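Handout 3: Site visit to the Jorent lab
2025-07-22

Read this before the visit and bring it with you. We meet at the front desk and go up as one group. Bags stay in the lockers downstairs.

The session has 2 parts. First comes a short talk on the Cusero project, which covers how arms are taught to handle household objects. After that we watch a demonstration at the bench. Stay behind the tape while the arms are powered.

Background from the March lecture: a two-arm setup lets one gripper steady an object while the other works on it. The cost is planning. Each arm has to avoid the table, the object and the other arm — and the last of these changes all the time. The Penry data set we used in class has 1,762 recorded tasks, and 33 of them ended in contact between the arms. Look at your notes on those before you come.

What to watch for at the bench:
Where each gripper makes contact, and from which side.
Whether the second arm waits or moves at the same time.
How cables limit the turn of the wrist.

Thin upright objects are a good test, as a small push on one side can tip them.

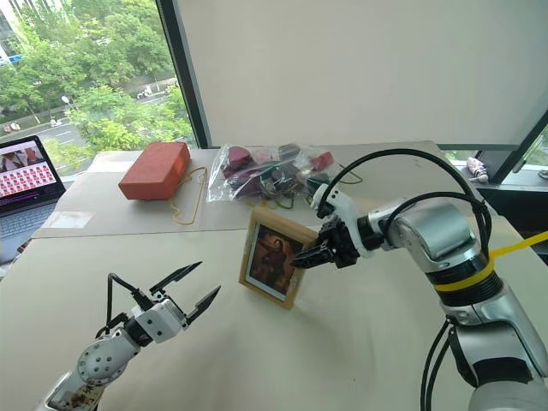 Why are the arms slowed down during a demonstration?
Lower speed gives the operator time to stop a bad move, and it reduces the force if something is hit.

Write-ups are one page, due at the next class. Use the Kakau template and leave out the cover sheet.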